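Two hands, two grippers and a very slippery plate

I have wanted to write about hand-held grippers ever since I first picked one up and failed to lift a teaspoon. You hold the thing like a fat torch, squeeze, and two rubber-tipped fingers close on whatever is in front of you. A small camera looks out over the fingers and records the whole business, and later on that recording helps teach a real arm to do the same job. It sounds dull. It is the most fun I've had in a kitchen in years.

The Voststead workshop has spent the winter trying out two of these tools side by side. One is the Farken, which has been kicking about the robotics scene for a while and is built like a tractor part. The other is the Salinas, a newer design with a longer squeeze and softer pads. I got to join in for the December sessions, which meant long afternoons picking up crockery and putting it down again, and I'd have happily stayed for more.

The test list was plain household stuff. Cups, lids, spoons, a folded tea towel, bowls of different depths. We tried each item 60 times with each tool, one-handed first, then with a gripper in each hand, and wrote down every drop. The one-handed jobs were over quickly. Both tools are good with cups, and the Farken is a beauty with anything that has a handle you can hook a finger behind.

Then we got to the dishes, and everyone sat up a bit.

Steel plates are a rotten thing to grip. They're wide, smooth and thin at the rim, and if you pinch one on a single side it wants to swing down and take your wrist with it. With two grippers you can hold it from different spots, but now you have two squeezes to think about, and it's surprisingly hard to ease off with one hand while keeping the other firm. My brain kept wanting to let go with both. (The crash of a steel plate on concrete is a colour of noise I won't forget.)
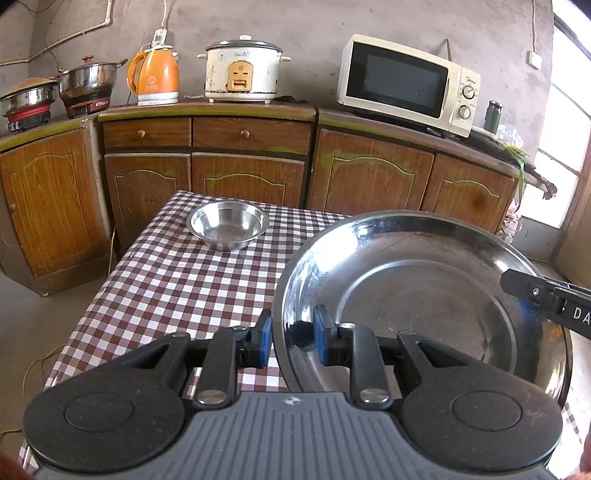
Holding a wide steel plate at a tilt over the table. Blue rubber pads do the gripping.

What won me over was how much the pads matter. I went in thinking about motors and cameras and came out wanting to talk about rubber. The Salinas pads give a little when they meet a rim, so the plate settles in and stays put, even when you tilt it well over. The Farken pads are firmer. They feel more exact on a spoon handle, and on a plate they let you know straight away if you've come in crooked, usually by dropping it.

Across the whole run of 434 plate and bowl lifts, the Salinas had 17 drops. The Farken had more than double that, though most of them came early on, before we'd worked out that you need to bring the fingers in square to the rim. Once we had that sorted the gap got a lot smaller. I'd love to see somebody run it again with fresh hands and proper training first.

Weight is the other big one. After an hour with the Farken my forearm was cooked. The Salinas is lighter at the front, and you notice it most when you're reaching across a table and trying to keep your elbow off the tablecloth. On the other hand, the Farken has a lovely short trigger. You always know how far the fingers have closed, without looking, and I missed that every time I swapped over.

The cameras came out nearly even. Both see plenty of the room behind the job, which is handy, as a robot that has only ever seen a bare bench tends to get muddled by a kettle. Shiny steel gave both of them trouble by the window in the late afternoon, and turning the table a quarter of the way around fixed most of it.

All the recordings are sorted in Flustska, the workshop's own bit of software, which lines up the left and right grippers so you can watch both at once. The goal is 3000 clean recordings before anything gets handed to an arm. We're a fair way off, and bowls are next, starting with the small ones. I've already asked if I can come back and bring my own mixing bowl, the one with the chipped rim.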